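The **Vinthorpe rule** is a house standard for robots that tidy sofas, and I've grown very fond of it! Ratree Mahawong wrote the first draft at Boonyarit: two grippers, one on each upper corner. 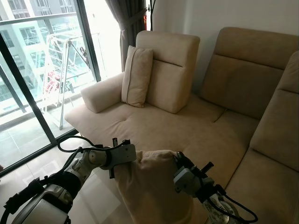 ## Holding

Let the cushion hang before moving on. Drunditz wanted a time limit here (I'd have voted no).

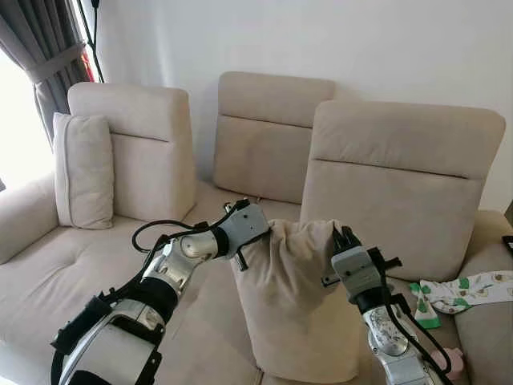
The Zomosum revision, all 17 pages of it, also asks for slow arms near the seat.

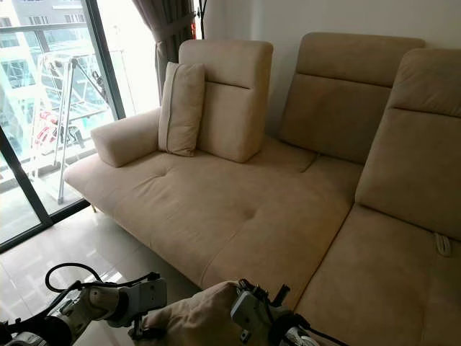 *Cushion between the grippers, at the front of the sofa.*

## Small stuff

Remotes and cloths get checked for first.
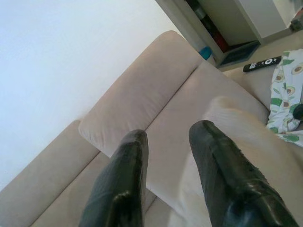

I still mix up clauses 2 and 3.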